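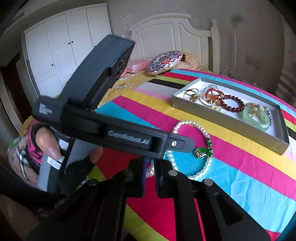 A white pearl necklace laid out on the striped bed cloth in one of the Rattanakul guest rooms.

Home News Community Arts Letters Contact

Beads, brooches and a very full bed: Rattanakul jewelry sort gets going

DANDTHORPE, February 14, 2020 — If you have ever wondered what happens to a lifetime of necklaces when their owner moves somewhere smaller, the upstairs bedroom at Rattanakul is a wonderful place to find out.

The guesthouse on Henham Road has turned one of its rooms over to the Dandthorpe costume jewelry sort, which is getting 300 donated pieces ready for a one-night sale in the dining room downstairs. The work happens on the bed. A brightly striped cloth goes over the covers, the jewelry comes out of its boxes a little at a time, and each necklace gets laid out in a loop so the clasp, the string and every bead can be looked over properly.

It sounds slow, and it is, but what fun it is to be in the room! Pearls look especially good against the stripes, and on the afternoon we visited there was a long pause over almost every string while people guessed its age and argued over what sort of dress it had been worn with.

Wichai Wongsuwan, who owns the guesthouse, started the sort after his aunt left him a dresser with eight drawers of jewelry in it. He had planned to give the lot away quietly. Then two neighbors heard and brought boxes of their own, a former guest mailed a parcel from Skomovby, and by August he had run out of shelves in the linen closet.

"I thought we would be finished in a weekend," Wongsuwan said. "My aunt never threw out a bead in her life. Even the broken strings were folded up in tissue paper, with the loose ones tied in the corner of a handkerchief. We're keeping all of that too."

The stringing is in the hands of Buppha Phuthong, a retired dressmaker who learned to knot pearls from her mother. She likes to see a necklace lying flat before she decides anything about it. Gaps in the knots show up right away, she said, and so does a thread that has stretched on one side.

"When you hold it up, everything hangs down nicely and you think it's fine," she said. "Put it down on the bed and go all the way round. Then you see."

Phuthong has restrung 25 necklaces so far, most of them with silk thread, and has a shoebox of others waiting. Her advice for anyone with pearls at home is simple enough: put them on last, after perfume and hairspray, wipe them with a soft cloth when they come off, and store them flat. She is firmly against hanging them on a hook — the thread stretches, and one day it goes.

She is just as fond of the beads that were never worth much. A good part of the Rattanakul collection is glass and plastic, some of it chipped, and she has been pairing odd lengths to make new pieces that look terrific together. Visitors to the sale will find those on a separate table near the kitchen door, along with single earrings for people who make their own things.

Prices start at a dollar. Nothing will cost more than $100, and only a handful of pieces come anywhere near that. The money goes toward new tables and better lighting for the Henham Road reading room, where the Dandthorpe sewing circle also meets. Anything left at the end of the evening will be offered to the school theater department, which has already asked very politely about the tiaras.

Donations are still being accepted at the guesthouse's front desk. Boxes and pouches are welcome as well, and tangled chains are no problem at all, according to Phuthong, who says she finds them restful. Please put a name and phone number in with anything you would like returned if it doesn't sell.

Anyone who would like to learn to knot pearls can leave a name at the desk too. Phuthong hopes to hold a small class once the sale is over, with beginners starting on glass beads. Bring reading glasses if you use them.

We use cookies to remember your settings and count visits to this site. Accept | Manage choices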